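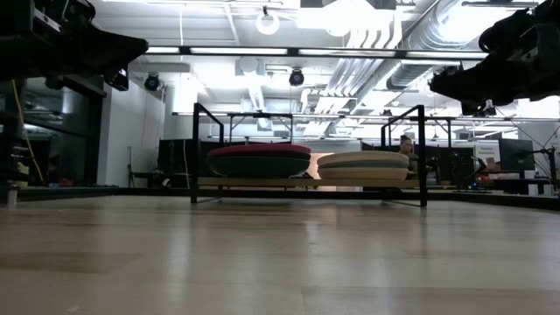
Light wood tabletop with two black robot arms.

From: Hanneke Segers
To: Gelovar announcements and discussion list
Date: 12/11/23
Subject: Re: Remix submissions for the Dreltine compilation

Dear members,

I am replying on behalf of the Gelovar office to the message from Helmut Ehlers, which is quoted in part below. Several of you have written to me privately with similar questions, and it seems best to answer on the list.

> Helmut Ehlers wrote:
>
> I have finished a remix of the Nuttall single and would like to
> offer it for the second Dreltine compilation. The notice sent to
> members gives a closing date at the end of February but does not
> say whether a remix counts as new work or as a license from the
> original label. It also asks for "full stems," and my copy of
> the vocal came to me already mixed with the reverb. Am I still
> eligible? I would also like to know who makes the selection, as
> the first compilation leaned heavily toward deep house and I work
> mostly in techno.

On the first point, a remix is treated as a license. The member submitting it must send written permission from the holder of the original recording, together with the name of the publisher if there is one. An e-mail from the label is acceptable at this stage. A signed form will be required only if the track is selected. In the case of the Nuttall single, the rights are held by Madodeo, and requests should go to Bianka Takács, who handles licensing there. Please allow her two weeks to reply.

On the second point, the word "full" in the notice was badly chosen and I apologize for the confusion. We ask for the stems that you have. A vocal with printed effects will be accepted, but please say so in the text file that accompanies your submission. The mastering engineer, Eun-ji Kwak, has asked that no limiter be left on the master bus of the stereo mix. Files should be 24-bit WAV at the sample rate in which the project was made. Please do not convert them.

The selection will be made by Ákos Somogyi, who programs the Gelovar club nights and who will also mix the continuous version. He listens without names attached. No style within house, techno or electro is excluded, and there is no quota for any of them. I will say only that the first compilation reflected what was sent to us — we received over four hours of music, and very little of it was above 125 BPM.

Some further matters that were raised in private:

Tracks already released on vinyl only may be submitted. Tracks available on any streaming service may not.

Each member may send two tracks. Collaborations count toward the total of every member named on them.

DJ edits of older records cannot be considered, even where the edit has been played at our events for some time. We are not able to clear them.

The compilation will be issued digitally first. A vinyl sampler with four tracks is planned, and those four will be cut from separate masters. Contributors will be consulted before any track is shortened for the sampler.

The upload address is the same as last year. Members who no longer have the password should write to me directly and not to the list.

With kind regards,

Hanneke Segers
Label coordination, Gelovar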